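Groron Rigid Tray and Basket Range

Product information for institutional buyers

Overview

The Groron range consists of rigid trays and woven baskets intended for dining rooms, school refectories, residential homes and meeting facilities. It is supplied through Herside, which handles orders, spare parts and returns for all sizes. The trays are sold singly or in cartons; the baskets are sold singly only.

The range replaces the earlier Pulcombe line, which was withdrawn in January. Buyers who hold Pulcombe stock may continue to use it alongside the new trays, but the two do not stack together. The Pulcombe rim was narrower, and a Groron tray placed on top of one will tilt. Facilities that are changing over in stages should keep separate stacks and label the shelves accordingly.

Sizes and materials

Trays are molded in one piece from polypropylene and are available in three sizes: Small, Standard and Long. The Standard tray is the size most often ordered for cafeteria service and fits the Benítez tray cart without adapters. The Long tray requires the wide runner set, ordered separately. The Small tray is intended for bedside and desk service and is not recommended for full meals.

All trays have a raised rim. The standard color is white. Gray and dark green can be supplied on cartons of 29 or more, with a longer lead time. Colors cannot be mixed within a carton.

Baskets are woven over a rigid frame and may be ordered with or without a removable cotton liner. Liners are sold in packs of five and are machine washable. The weave is sealed before shipping, but the sealant is not intended for direct contact with unwrapped food. A liner or paper sheet should be used for bread, rolls and cut fruit.

Table service

Trays and baskets may be set directly on finished wood, laminate or stone tabletops. On oiled wood, Herside advises the use of a mat during the first weeks after the surface has been treated, as fresh oil can leave a faint mark on white plastic. The mark is cosmetic and usually fades with washing.

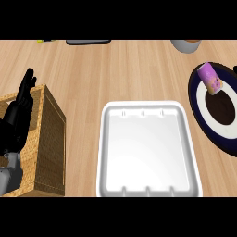
Stacking and storage

Standard trays may be stacked to the height marked on the inside of the shipping carton. Trays should be fully dry before stacking. Damp trays tend to hold together, and forcing them apart is the most common cause of cracked rims reported to the service desk.

Baskets should be stored upright and should not be nested while lined. Rooms with strong heating, such as boiler rooms and plant closets, are not suitable. The weave dries out over time in those conditions and may begin to split at the corners. A shelf in an ordinary pantry or linen room is sufficient.

Cleaning

Trays are suitable for commercial dishwashers on a normal cycle. Chlorine tablets and scouring powders dull the surface and should not be used. Stains from tomato, turmeric and tea can be treated with a paste of baking soda and water, left in place for two hours and then rinsed.

Baskets must not be immersed. Crumbs may be removed with a soft brush, and the outside may be wiped with a damp cloth. If a basket becomes soaked, it should be left to dry in open air – never on a radiator or in a drying cabinet.

Load and heat

The Standard tray is rated for everyday meal service and should be carried with both hands. It is not an oven tray. Pans taken straight from a burner should not be set on it, and neither the trays nor the baskets may be placed under heat lamps. Warm plates from a plate dispenser are acceptable.

Replacement and warranty

Trays carry a warranty of five years against splitting and warping in normal use. Baskets carry a warranty of two years on the frame. The weave, the liners and any color fading are excluded. Claims should include the order number and a short note on how the item was used and washed. Items should not be returned until the service desk has confirmed the claim, as unannounced parcels are held at the loading dock and may be delayed.

Single replacement trays can be ordered under the same item code as the original. Small differences in shade between production runs are normal.

Ordering

Orders are placed through the Herside order form or by letter. Institutions with an existing account should quote their account number and the delivery entrance to be used. The item codes are as follows:

Small tray: GR-S
Standard tray: GR-M
Long tray: GR-L
Basket, unlined: GR-B
Basket with liner: GR-BL
Wide runner set for tray cart: Part 191

Orders received by 18th November will be delivered before the winter closure. Orders received after that date will be scheduled for January. Delivery to upper floors is available on request – please state whether a freight elevator is present and give its door width.

Samples

One sample tray and one sample basket may be borrowed by any institution considering a carton order. Samples are sent with a prepaid return label. They are used stock and may show light wear. Institutions may keep a sample on payment of the list price.

Contacts

Questions about sizes, cart fittings and color orders should be directed to Soledad Rivas, Institutional Sales. Warranty claims and spare parts are handled by Bautista Cáceres at the service desk. Written inquiries are answered in the order received, and telephone inquiries are taken during office hours only.

Related items

Benítez tray cart, standard and wide
Cotton liners, pack of five
Table mats, cork-backed
Shelf labels for mixed tray stock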